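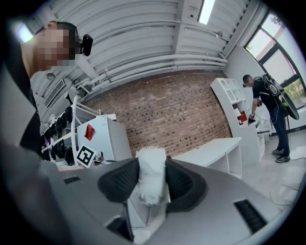
White shelves, red brick and plenty of window at the far end of the room.

In praise of the white room (but do something about the floor)

By Idris Bowen

I used to be very rude about white furniture. My view was that it belonged in dental surgeries and in flats where people didn't own any children, and I said so, loudly, at a number of dinner tables. Then last May I started spending my working days in a room with white tables, white shelves and a big old wall of red brick behind them, and I've had to eat quite a lot of my words.

The brick does half the work, I'll give you that. Put white cupboards against a white wall and you feel as if you're waiting to have a tooth out. Put them against brick, with trees outside the window, and they calm down no end. The trees help too! I'd take a window with leaves in it over any lamp you can buy, and I say that as a man who once spent 300 pounds on a lamp.

What I like best, though, is that white shows you what you've left out. A dark red book on a dark wooden table can sit there until Christmas. On a white one you see it from the door, and sooner or later you pick it up and put it back where it lives. I feel much the same about open shelves. People hate them, I know, and they say it's all dust and looking at other people's clutter. Fine. But I had a cupboard with doors at home for years (a Plastitz, the tall one, 387 pounds and a whole bank holiday to build) and when I finally emptied it I found three staplers and a fondue set. Doors let you lie to yourself.

Hanging things up is the other habit I'd make compulsory. A rail with hooks costs next to nothing, and gloves and straps and bags all behave better on one than they ever do in a drawer. 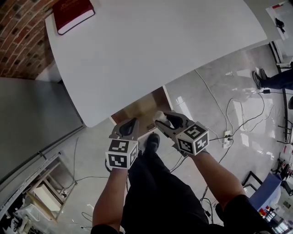
Book on the table, cables on the floor.

Now, the floor. I have less patience here. We're all so careful about surfaces – we wipe them, we argue about mugs – and then we let the cables do whatever they fancy down below. Black ones, white ones, all looped round each other, and a socket strip in the middle of it like something washed up on a beach. A pale shiny floor makes it look worse, and I think it's right to. If I can see a tangle I might sort it out. On the patterned carpet at my old office, Astach, I went over the same lead twice in one week and still couldn't have pointed to it.

My own fix at home was a bag of fabric ties and a long tray screwed to the underside of the desk, which took me roughly 30 minutes, including the swearing. The strip went up into the tray with everything plugged into it and I can get the hoover under there now, which I find more exciting than I should.

So buy the white table, and put it near some brick if you've got any. Just have a look underneath it before you start feeling smug.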